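Section 4 - Packing and carrying the Enddale projector kit

Read this before you take the kit out of the building. Takes two minutes.

Before packing

1. Switch off at the remote, not at the wall. Fan keeps going for 90 seconds. Let it finish.
2. Unplug power first, then video cable, then anything else.
3. Lens cap on. Check it clicks.
4. Coil cables loosely. No tight knots, no wrapping round the power brick.

CAUTION: Do not pack the projector while the lamp vent is still warm. Foam will mark and the smell doesnt go away.

Loading the bag

5. Lay the bag flat on a table, zipper side where you can get at it. Shoulder straps out of the way.
6. Projector goes in first, lens facing the padding.
7. Cables and remote in the front pocket. Adapter box (the Videck one) on top, never under.
8. Close the zipper slowly. If it sticks, stop - a cable is probaly caught. Don't force it.

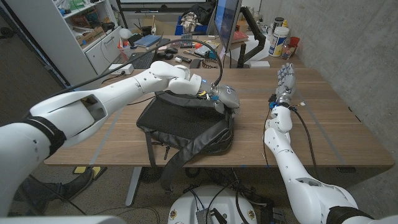
Fig. 4-1. Backpack flat on table, one strap over the front edge.

Carrying

9. Both straps on. One shoulder is fine for a hallway, not for stairs.
10. In a car, put it on the floor behind the seat. Not the trunk in summer.

NOTE: Bag is water resistant, not waterproof. Heavy rain - use the cover from the side pouch.

At the other end

11. Let the kit sit 2 hours if it came in from the cold. Condensation kills the board.
12. Check lamp hours in the menu (Info, then Lamp). Write the number on the card in the lid pocket, like this: 2,376. No date needed.
13. Picture is tilted? Adjust the rear foot first, keystone second.

Missing or broken parts

Remote, straps and lens caps: ask Yuxi Jin. Lamps and anything electrical go back to Cultent, through Yulan Kang. Don't open the case yourself, it voids the cover.

Section revised 13 September 2021. Older printouts still have the hard case steps - throw those out.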